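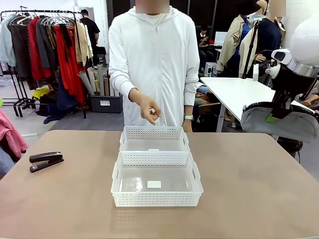

The two white baskets, one behind the other, with the stapler to the left.

Minutes of the stationery and storage meeting, Kanen House, August 2020

I took the notes again, so grumbles about them come to me. We started a bit late while people found chairs, and the December minutes were agreed without changes, apart from my spelling of Chrysikopoulos, which I've now put right.

1. Baskets
Most of the time went on these. We all like the mesh sides (you can see what's in there without tipping it all out!) and the cut-out handles got a good word too. The question was whether to lay them end to end or side by side on the shelf in the Biden Room. I was for side by side, but the shelf is only 80 cm wide and I lost. End to end it is. The little white card in the bottom of the nearer basket was popular, and several people asked for one in every basket with the contents written on it in big letters — my handwriting was ruled out straight away.

Agreed: order 10 more from Ernex if the price is still £70 for the lot. If it's gone up, we come back to it next time.

2. What goes where

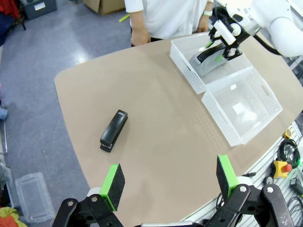 Pouches and pencil cases have been turning up in every cupboard in the building, and we spent a good while on where they should live. One view was a drawer, another was hooks on the back of the door (I do like a hook). In the end we went for the baskets, with the soft grey item going in the far one and the near one left empty for now, so there's room for the chargers when they come back from upstairs. Staplers stay out on the table where anyone can grab one. Loose staples go in a jar with a lid, please — I've trodden on enough of them.

3. Money
We have £116 left in the stationery pot, so the baskets are fine and we'd still have a bit over for labels. Somebody asked about a laminator. Not this year.

4. Anything else
The Chrysikopoulos Room key is missing again. If it's in your coat, bring it back and no more will be said.

Jobs: I'll ring Ernex and write up the label list. Everyone else, please clear your own shelf before the next meeting, biscuits included.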